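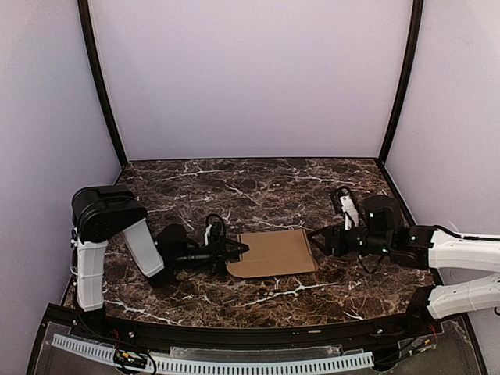

Figure 2.1 A sheet of corrugated cardboard lying flat on a dark marble-patterned tabletop. Look for the faint crease lines and the notched section along one edge.

Chapter 2
Flat Sheets, Folds and Flaps

By the end of this chapter you will be able to read the creases on a piece of cardboard, find the direction of its flutes, and draw a simple carton as one flat shape before you ever pick up a knife.

Most of us meet cardboard when it is already a box. We slit the tape, pull out whatever we ordered, and send the box off to the recycling with hardly a glance, which is a pity, really, as there is a good deal to learn from it! If you have a carton at home that is ready to be thrown away, please rescue it and keep it beside you while you read. Open it up along its glued seam, press it down on a table, and take a few minutes just to look it over before going any further.

Designers call the flattened shape a blank. Every panel, flap and tab is there in the blank, all in one piece, and the lines between them are of two kinds. A cut line goes right through the board. A crease line (some printers say "score," and you will hear both words in the workshop) presses the board down without breaking it, so that it bends where you want it to and stays stiff everywhere else. Go back to Figure 2.1 for a moment and try to tell the two kinds apart. The creases are faint, and you may need to look twice, but the notched section at the lower left is easier to find.

Corrugated board is a sandwich – two flat sheets of paper, called liners, with a wavy sheet glued between them. The waves are the flutes. Board folds quite willingly along the flutes and grumbles a bit when you ask it to fold across them, and you can feel this for yourself with any scrap the size of your hand. We will come back to flutes in Section 2.3, where Abena Ametepe walks us through the sample room at Plasell and shows how her team decides which way the flutes should run in a carton made for glass jars.

Words to know in this chapter
blank
crease line
cut line
flap
flute
liner

Before You Begin
Work with a partner if you can. Lay your opened carton flat with the printed side down and trace around it on a large sheet of paper. Mark the creases with a dashed line and the cuts with a solid one. Then swap tracings with another pair and see whether you can say, from the drawing alone, which panel was the bottom of the box. Keep your tracing somewhere safe – you will need it again for the project on page 67.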